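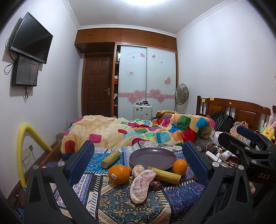 Unit 6: Hand-held gripper kits, product review

Reading for this unit: the Podano kit guide, chapters 2 and 3. The Virkik kit is used for comparison only.

6.1 What is on offer
Podano rents its kit as a pair of hand-held grippers with a camera on each. The operator carries both and handles ordinary objects at home. The rental includes 80 hours of recording and storage for 2,000 episodes. Virkik sells a single gripper outright, with no storage.

6.2 Finger pads
Ribbed plastic pads hold well on firm round items such as oranges. Soft items need a lower closing force: grapes bruise, and a peeled pomelo segment tears along the membrane. Sugarcane should be gripped across its length. A plate is taken at the rim.

6.3 Tabletop tasks
Patterned cloth is allowed and useful, as it makes object edges harder to separate from the background. Record the starting layout before the first grasp. Stickers on fruit may stay on.

6.4 Data check
The Goicoechea test set holds 576 episodes. Discard any episode in which the two camera clocks differ by more than 2 frames.

Assignment
Compare the Podano and Virkik terms for a project of 2,000 episodes. State which costs are fixed and which depend on hours. One page, due at the end of April, Virnimton lab mailbox.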